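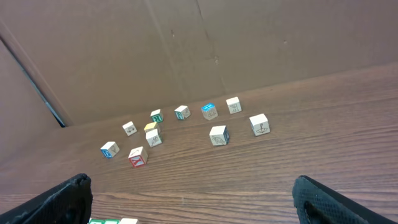
5.2 Faults during block clearing

The block clearing task was run at the Ukthorpe site through most of November. In each trial the arm had to pick alphabet blocks one at a time from the table and release them into a tray outside the walls. The controller, Ora, chose the next block from the wrist view alone. Over more than 700 trials we logged 63 faults, where a fault is any event that made the operator press stop or that the controller itself reported as an error. We leave out trials that ended early for reasons unconnected with the arm, such as a network loss.

Of these faults, 30 were what we call false holds. The fingers closed, the controller judged that a block was held, and the arm lifted and moved off to the tray with nothing between the fingers. A false hold is not dangerous in itself, but it is costly: the arm completes the whole carrying motion, opens over the tray and marks the block as cleared. Ora then dropped that block from its list of targets and would not try it again until the list was rebuilt. On one Thursday run the arm declared the table clear while blocks were still standing on it.

We traced most of the false holds to the way grip was judged. Ora compared the finger gap at the end of closing with a fixed threshold. When a finger pad caught the corner of a second block, the fingers stopped early and the gap matched that of a proper grasp. The caught block then slipped free during the lift. Figure 4 gives the wrist view of the table, with the tips of the two black fingers in the lower corners. The blocks lie in a denser group on the left and a looser one towards the centre and right, and in the left group a block with a yellow top partly overlaps its neighbour in the view. Spacing of this kind leaves little room for a finger to come down beside a block without touching the next one.

A second group of 13 faults involved the enclosure. The table is closed off at the back and on the left by cardboard, which was chosen so that a wrong move would bend the wall before it damaged the wrist. That part worked as planned. What we had not allowed for was the effect on the force reading. When a finger pressed lightly on the card, the wall gave way slowly and the contact force stayed below the stop limit. The arm carried on pushing. In the worst case the back wall was moved far enough that its stored position was wrong for the rest of the session, and later approaches near it were planned through card. Heidrun Ortner, who was operating, stopped the arm by hand.

The remaining faults were mixed. Several came from the colour of the blocks. A block may have a single painted face and be plain wood on the others, so its appearance changes a good deal when it is turned, and against the brown wood grain of the table the plain faces give weak edges. Ora sometimes split one block into two targets, or took the painted face for the whole block and aimed the fingers off centre. Glare was a smaller problem. The lighter, glossier area at the lower right of the table was taken for an object edge on a few occasions, always with the arm low.

Three changes were made after a review led by Mathias Aigner. First, the gap check is now repeated at the top of the lift, and a block is kept on the target list until the second check passes. Second, the force limit was joined by a time limit – any contact that lasts longer than the set period stops the arm, however light it is. Third, the walls are located again at the start of every session and after every stop.

The changes were tested on a second arm at Clellencombe, using the same controller but an Auer gripper with narrower fingers. No false hold reached the tray in those tests. We are cautious about this result, as the narrower fingers would be expected to catch fewer neighbouring blocks anyway, and the two effects cannot be separated from the data we have. Slow pushes against the card still occurred, but each was ended by the time limit. Errors from glare were not addressed and remain at much the same level as before. Shahram Esfahani has since repeated the Ukthorpe trials with the original fingers, and those results are given in Section 5.4.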